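**Aatos Räsänen** · May 18, 2019

Notes on our working rules for hand-held gripper demos, as used at Trastville. Numbered so people can argue with a specific one. Thread.

---

**1/** Scope. These cover a person recording grasps with a hand-held gripper, for later use in training an arm. They don't cover the arm itself. The Jokotlow cell has its own risk assessment and its own sign-off sheet.

---

**2/** Before the first grasp of a session: open and close the fingers fully, 3 times, empty. Watch the linkage. If one finger lags the other, stop and fix it before recording anything.

---

**3/** The object stays the same for a full block. A block is 30 grasps. If you swap the object partway through, close the block short and start a new one. Mixed blocks cost us most of a week in April.

---

**4/** Trigger discipline. Squeeze until the part is held, then stop squeezing. Operators with strong hands tend to bottom out the lever on every grasp, and the arm then learns to crush things.

---

**5/** Glossy plastic gets its own heading in the log. Note the lighting and which side the lamp was on. Glare moves when the part tilts and we want to be able to filter for it afterwards.

---

**6/** Round parts: offset grasps are allowed, one finger on the rim and the other on whatever sticks out, provided both pads have contact. Write "offset" in the grip column. Don't write "odd" or "bad angle". The labellers can't use either.

---

**7/** Failed grasps are kept. Mark them failed and leave them in. Driswood's draft says to delete them and I've sent comments back on that clause.

---

**8/** Pads. This is the rule that gets skipped. Foam is a consumable. Check both faces and all the edges at the start of each block, and record what you find using the three grades: clean, worn, replace.

"Worn" means ragged edges with the contact face still whole. "Replace" means foam is missing from the contact face, or a pad is lifting off its finger. Fraying and small tears at the edge are "worn", and both fingers get a grade even when they match.
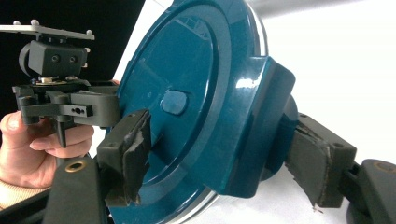
**9/** Changing pads. Always as a pair, even if only one has reached "replace". A new pad opposite an old one shifts the closing point and the width reading goes with it. Redo rule 2 afterwards and log the change against the block number. Keskinen keeps the spares, second drawer.

---

**10/** Sleeves. Cuffs stay clear of the linkage. Roll them or band them, your choice. No gloves with loose fingertips near the trigger.

---

**11/** Last one. The count to date is 1692 grasps logged under these rules. Blocks from before rule 8 have no pad grade and should be treated as ungraded. Please don't fill it in from memory.

Comments by rule number, please. The Jokotlow people have already objected to 7.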